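## Folding on the bed, and other small victories

I promised in the last newsletter that I'd report back on the Great Laundry Reform, so this is me reporting back. For anyone new (hello, there were 158 of you at the last count, which amazes me), I've been trying to fold the washing on the day it dries instead of leaving it on the chair until the chair disappears. It was meant to start in January and it's now 17th March, but never mind.

The big change is where I do it. I used to fold on the kitchen table, which meant clearing the kitchen table, which meant I'd be sorting post and wiping up jam before I'd touched so much as a sock. Now everything goes straight upstairs and I do it on the bed! The height is kinder on my back, there's masses of room, and if I want to sleep that night I've got to finish the pile. Marietjie Naidoo suggested it when I was moaning to her outside the shop in Garham, and I was a bit sniffy about it at the time, so sorry, Marietjie, you were right.

You do need to make the bed first. Just pull the duvet up and give it a quick smooth, it doesn't have to look like a hotel. Mine is a thick, puffy one in creamy white and it never lies properly flat whatever I do to it.
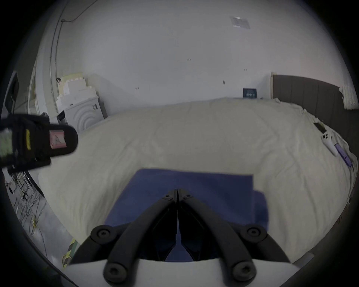

The other thing I've learnt is to start with the plain squares and oblongs, so towels, cloths, pillowcases, that sort of thing. Dark blue shows up beautifully against a pale cover and you can see straight away if your edges are wandering. I fold in half, then in half again, and if one layer sticks out a bit at the side I leave it. My mum would have had it open and started over, but she also ironed tea towels.

Game controllers and other odds and ends get shoved over to the side while I'm at it, and they go back downstairs with me afterwards (in theory). Ambrose has views on where the controller ought to live and I have different ones, and we'll be having that conversation until at least May.

Still to crack: fitted sheets. I've watched 2 videos and come away with a sort of bundle both times. If you've got a method that works, and doesn't need four arms, please hit reply and tell me. I'll put the best ones in next time, along with the airing cupboard shelf I keep going on about.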